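Kitchen Corner – lids, lids, lids
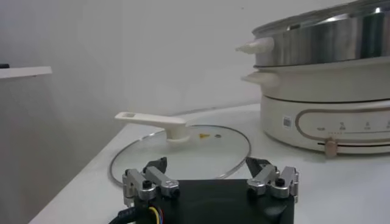 Glass lid with the cream-white handle, on the white table.

OK quick one this time, the rest of the newsletter is already with Mpho Le Roux and I promised my bit by lunch. Lunch was a while ago.

The subject is pot lids. Specifically the drawer of pot lids at the Plisau kitchen, which some of you have written to me about, one of you in capitals. You're right. It's bad. Pots live on the shelf, lids live in the drawer, and the two haven't been introduced in years. So we're sorting it before the July suppers start and I'd like some help.

What's happening. Every lid comes out of the drawer and goes on the table, one at a time, flat. Look at the rim, look at the handle, find its pot. If it has a pot it gets a sticker to match. If it doesn't, it goes in the orphan crate under the window. Orphans stay until the end of July and then they go to the swap shelf at Siriwan. No appeals. (OK, one appeal.)

I've started on the glass ones. They're my favorites to be honest, you can see if the rice is boiling over without letting all the steam out, and I will never understand people who keep lifting the lid. Leave it alone! The one up top is a nice example, clear glass with a thin steel rim, and that long flat handle that goes off to one side in place of a knob. There's a little slot near the end of the handle. I'd hang it from a hook by that, if the hook is narrow enough, and I'm going to try it because hooks would solve half the drawer.

Which brings me to hooks. We've got 5 on the rail by the sink and most of them are holding dish towels. Towels can go on the oven door. I asked at Cundix about another rail and they have one in stock, plain steel, screws not included for some reason. Will pick it up this week unless somebody has a spare in the garage. Do you? Check before I spend the money please.

How to clean glass lids, as I get asked every time. Warm water, dish soap, soft sponge. No scouring pads, they leave tiny scratches and then the glass looks foggy forever. The gunk is always in the same place, down where the glass meets the metal rim, so run an old toothbrush all the way round. Same for any small hole in the glass, a wooden toothpick does it. Around the base of the handle too. If it's greasy from frying, baking soda paste, leave it while you do somthing else, then rinse. Let the lid cool down first. A hot glass lid under the cold tap is how we lost the big one last winter and I'm still finding bits of it.

Check the handle while you're at it. Give it a wiggle. If it wobbles and there's a screw you can get at, tighten it, just snug, don't lean on it. If it still wobbles put it on the counter with a note and I'll look. Don't put it back in the drawer!! That's how wobbly ones get found, by someone holding a full pot of soup.

Finding the right pot. Measure across the inside of the pot's rim, not the outside. Or do what I do and just try them all – slower but oddly relaxing. A lid that sits flat and turns a bit when you nudge it is a good fit. If it rocks, keep looking. The Arko pans are the awkward ones, they look the same size as the others on the shelf and they're not, so please don't force anything. One person's lid got stuck on with a stew inside and we ate at nine.

Storage, where we're heading. Flat handles on hooks, knob lids standing up in the old dish rack, heavy ones on their own pots upside down with a folded towel between. Upside down saves more room than you'd think. The drawer then becomes a drawer for foil and baking paper and string, like in a normal house.

Still wanted:
– 2 pairs of hands for an hour, any afternoon
– a dish rack, doesnt need to be pretty
– the lid to the big blue stockpot, whoever has it, bring it back and I won't ask questions
– round stickers, any color

If you took a lid home with leftovers (the spring supper was a bit of a free for all) have a look in your own cupboard. Masking tape on the underside with our name on means it's ours. Box for returns is just inside the kitchen door.

Sorting finishes June 8, 2026, then I need the table back for the jam people. Drop me a line or just turn up, kettle's usually on.

Next issue: wooden spoons, and when to let one go.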